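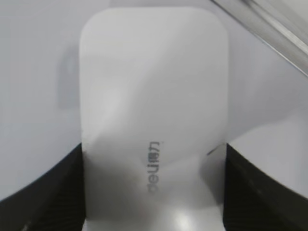

The October budget has one open line left, which is gripper fingers. Hernán Cusi wants the Nastar set at $300 a pair. I want the Dravlow set at $22 and a drawer full of spares. Our parts are light and smooth, much like the white deli-branded shell between the black fingers at the top of this post, so contact surface matters more to me than clamping force. At the cheap price I can replace a pair every 8 weeks and still come in under his number for the year. 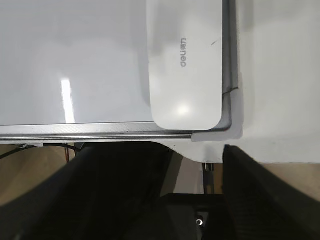 Fingers apart, next to the panel with the silver rail.

Lead time is the other problem. Dravlow quotes 4 weeks and Nastar won't quote until they have a purchase order. Socorro Alvarado is asking Birthorpe whether they stock either one. I'm holding the line open until she hears back.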